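Why I gave up on my big shampoo order

16 Dec 2023

So I finally cleared out the bathroom cabinet this morning, and wow. I have wavy hair that goes flat by lunch and puffs up the second it rains, and for years my answer was to buy another bottle. Mousse, curl cream, some sea salt spray that smelled like a pool. Most of it got used twice!

What changed things was my haircut back in May. Hafiz Sutanto, who has cut my hair forever, asked how often I was washing it. Every day, I said (proudly). He made a face and told me to try going 4 days between washes and to quit rubbing it with a towel. The first 2 weeks were awful and I wore a hat to everything. Then it calmed down, and now I squeeze it out with an old T-shirt, comb it while it's dripping, and leave it alone for 30 minutes before I even look at the dryer.

I still love the packaging, I'll admit it. I can stand in a beauty aisle reading boxes for ages, gold lettering gets me every time, and I'll pick up a styling balm when I can't read a word on it. But I've been putting them back on the shelf lately, mostly.

Next up is the dryer, which is older than my niece and has started to smell like toast. If you have one you like, tell me in the comments, especially if it's quiet!
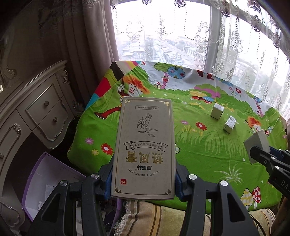
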